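Equipment Planner (Robotics), Pandside workshop

Come and help us choose our next robots! 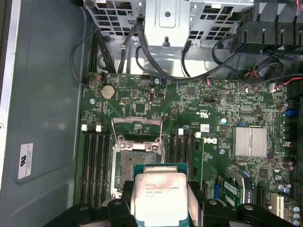

What the job is

Pandside refurbishes desktop computers and workstations, and more and more of the fiddly work, fitting processors included, is done with a gripper. Now we have to decide what to buy next, and we'd love someone to take that on properly. You would own the equipment plan from the first wish list to the last invoice: arms, grippers, spare jaw pads, wrist cameras, benches, the lot.

You'll spend a good part of your week on the workshop floor with Florin Chiriac and the bench team, finding out what slows them down (they will tell you!). The rest goes on quotes, trial loans, delivery dates and a spreadsheet that Silvana Frota has looked after for years and is keen to hand over.

What you'll need

You have bought or budgeted for workshop machinery before, in any trade. You can read a supplier's quote and spot what has been left out, such as training or spares. Programming is welcome but you can manage without it.

The practical bits

Full time, 37 hours, based at our Nolau site, with 7 extra days of leave on top of the usual allowance. Start in March if you can. Please quote reference 588.

Send a CV and a page on a purchase you were pleased with (or one you'd do differently) to Sanaa Kabbaj, Pandside, Unit 71, Nolau. Visits before applying are very welcome, any time after 10 am.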